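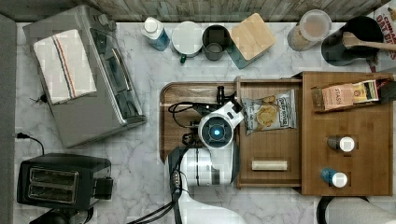 The arm over the snack tray, on the marble counter.

Search the newsletter Go

Kitchen counter diary, December
by Areti Vlachopoulos

So we've hit 832 examples! I keep saying the number out loud to people at lunch, and they are very patient with me. Every one of those is a person steering the arm through a small kitchen chore from beginning to end, and every one gets watched back by either me or Natnael Lemma before it goes into the training set for Kunel.

What I've learned this month is that tidy examples aren't always the useful ones. Natnael and I both drive very neatly (he's worse than me), and when you only feed the model neat runs it has no idea what to do once it's a little off. So we've started leaving in the wobbles: a missed grab, a second try, a slow correction. We still throw out the ones where the driver gives up halfway. 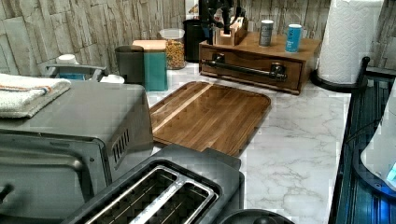 The other big thing is moving stuff between runs. I'm a creature of habit and would happily leave every canister in the same spot forever, but then the model learns the spot and not the canister. Now Athina Stamatopoulos gives us a shuffle list each morning at 9, and we stick to it even when we think it's silly. We also write two different instructions for each chore, worded the way you'd say them to a roommate.

If you'd like a turn at driving, come find me. Training takes over 2 hours, so bring coffee!

Recent items
Jallum reading group picks its next paper
Prodromos Economou on labeling without losing your mind
Zumutico office move: what to pack

Contact us | Copyright Karagiannis | Back to top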